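Folding night tips – read before you turn up

Zine number 2 is back from the printer flat, so its on us to fold, staple and trim the lot. 200 copies. Kitchen table job. Some things we learned the hard way with the first one.

Wash your hands. Then again after the crisps. The cover stock is uncoated and takes grease like a paper towel, and the Jamorine ink on the back page smudges if you lean on it. Old pillowcase under your stack if the table is sticky.

Fold in small batches, four sheets at a time. More than that and the inside pages creep out past the cover and you get a stepped edge. Line up the top corner and the spine, hold, then crease from the middle out. Bone folder is best. No bone folder – back of a spoon, handle of a butter knife, an old loyalty card. Not your thumbnail, you'll regret it by copy thirty.

Crease once lightly, check it, then crease hard. A wrong fold never really comes out of that paper.
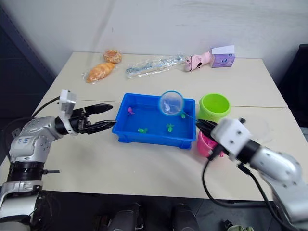
Stapling. You need the long arm stapler. Derek Treloar has the good one and wants it back, so no lending it on. If you're stuck with a normal stapler: open zine face down on a slab of corrugated cardboard, swing the stapler open, punch straight through the spine into the card. Peel it off gently and bend the legs over with the spoon. Slow but it works fine. Two staples, each a couple inches in from the ends. Mark the spots on a strip of card and use that as a guide, don't eyeball it.

Bad staple? Lift the legs with a butter knife, pull from the outside. Don't yank from the middle, it rips the centerfold and thats the Reece Tunstall comic, which he spent all June on.

Pressing. Stack them spines alternating left and right or the pile slides over. Heavy books on top overnight. Cookbooks, phone books, whatever you've got.

Trimming. New blade, metal ruler, lots of light passes. Cut on the back of a baking tray liner or a real mat, not the counter. Two or three zines at once max. Fingers well behind the ruler edge, please.

Misprints – keep them. Good for padding envelopes, testing staples, and flyering bus stops.

Mailing: cut cereal boxes down for stiffeners, shiny side out. Write the address before you put the zine in or the pen goes through to the cover. Darren Bramwell has the subscriber list, ask him and not me.

Boxes for the shops go to Chin-lung Mak when done. Label them on the side, not the lid, they get stacked.

List of pick up spots to follow. Bring spoons.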